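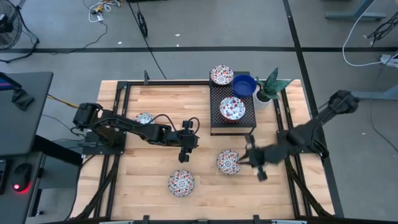
How long can one person eat soup for lunch before it stops being lunch and turns into a condition? In my case the answer is 18 days, with a short break for a cheese roll on a Thursday.

Search this blog
Type and press enter

It began in March, when I worked out what I was spending on sandwiches near the office and had to go and stand by the window for a bit. The place I use is called Rastogi, and I have nothing against it. They do a very good aubergine thing in flatbread. But I was in there most days, and the man behind the counter had started reaching for the flatbread when I was still on the other side of the road.

So, soup. I own a big pan and I can chop an onion without medical help. How hard could it be?

The first batch was leek and potato, which I chose because my mother made it every winter and never seemed to look at it while she did. I looked at mine constantly. It came out the colour of a school corridor. It tasted fine, in the way that warm potato always tastes fine, and I had it on Monday, Tuesday and Wednesday with growing respect for whoever invented pepper.

Batch two was lentil. I rang my friend Nayara Caldeira for advice, as she cooks properly and has a drawer just for lids. She told me to fry the spices first, salt it at the end, and stop ringing her at work. All sound. What she left out was that lentils carry on drinking overnight. By the next morning I had something you could have pointed a chimney with. I let it down with 500 ml of stock and by evening it had drunk that as well.

I'd like to say a word about stock cubes. I had always thought of them as slightly cheating, and for the third batch I went the whole way and boiled a chicken carcass for 3 hours. The windows ran. My coat, which hangs in the hall, smelled of chicken for over a week, and a dog followed me through Uvosstead market as far as the bank. The soup was lovely. It was perhaps a tenth lovelier than the cube, and I've gone back to the cube.

Then there's the question of getting it to work. Soup wants to be elsewhere. I bought a flask made by Hilia, a sturdy item with a lid like a submarine hatch, and for the first few days I couldn't get it open again by lunchtime. Something to do with the steam. I ended up taking it round the office like a man with an injured bird, asking people with bigger hands. Leaving the lid off for a couple of minutes after filling seems to help. So does running it under the hot tap, though you do get looks in the kitchenette.

Before the flask I'd tried a plastic tub, and we won't go into that except to say that I now own a different bag.

Things I have learned, in no order. Roast the carrots first if you've got the oven on anyway. Celery does more than you'd think and should never be mentioned to guests. A spoonful of yoghurt will make any beige soup look as if you meant it. Beetroot soup is very handsome and should be eaten by people in dark clothing. Blending hot soup in a full blender is a mistake you make once, and then you make it again in April because you've forgotten.

The cheese roll happened on day 11. I'd left the flask on the side at home, full of minestrone, and I was so pleased when I realised that I whistled. I ate the roll on a bench. It had edges. You had to bite it. I hadn't known how much I missed having something to do with my teeth.

I gave up the following week - gave up the every-day part, anyway. I now make one pan on a Sunday and freeze 8 portions at a time, unlabelled, so that most of them come as a surprise. Last week's tomato was bolognese sauce. I ate it with a spoon at my desk and said nothing.

The man at Rastogi asked if I'd been ill.

Comments

Corinne Strickland
Masking tape and a biro, that's all you need for the labels. I once defrosted what I thought was gravy for six people. It was stewed plums.

pepperpot
Put the lentils in a wide dish to cool and they don't set quite so hard. Still hard though.

Nayara Caldeira
I have two drawers for lids.

Dunc
Did the dog get any?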